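Consumer Claims and Evidence, Week 2
Handout: Reading a furniture warranty
Instructor: Flora Matheson
9/4/18

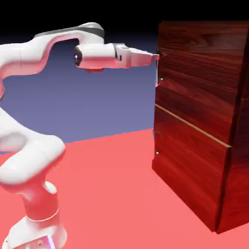 Last week we looked at price tags. Today's subject is durability claims, and I'd like you to come at them with your guard up.

Start with the Drummond brochure in your packet. It says the cabinet hinges are "tested to 3,000 cycles." Fine. Tested by whom? Did they pass? A hinge can be tested to 3,000 and fail at 1,000, and the sentence would still be true. Read it again with that in mind.

Then the word "lifetime." Tritent uses it on page one and defines it on page 17, where it turns out to mean the "expected service life of the product." The company sets that number. I wrote to ask what it was in August and got a coupon.

Terms to know
Limited warranty: covers some parts or some kinds of failure. Find out which.
Normal use: almost never defined. Rutita excludes "heavy loading" and gives no weight.
Solid wood: ask which pieces. Doors and backs are often made of different stuff.
Award-winning: see who gave the award, and whether entrants paid a fee.

Customer reviews don't rescue us much. Most are written in the first week, when any door closes nicely. The Mistau page shows 15 reviews and I could find only one from a person who had owned the thing for a year. She wanted her money back.

For next class
Bring one warranty from home. Underline every word the seller gets to define. Write one page on what you would need to see before you believed the main claim. Quoting the ad back to me doesn't count as evidence.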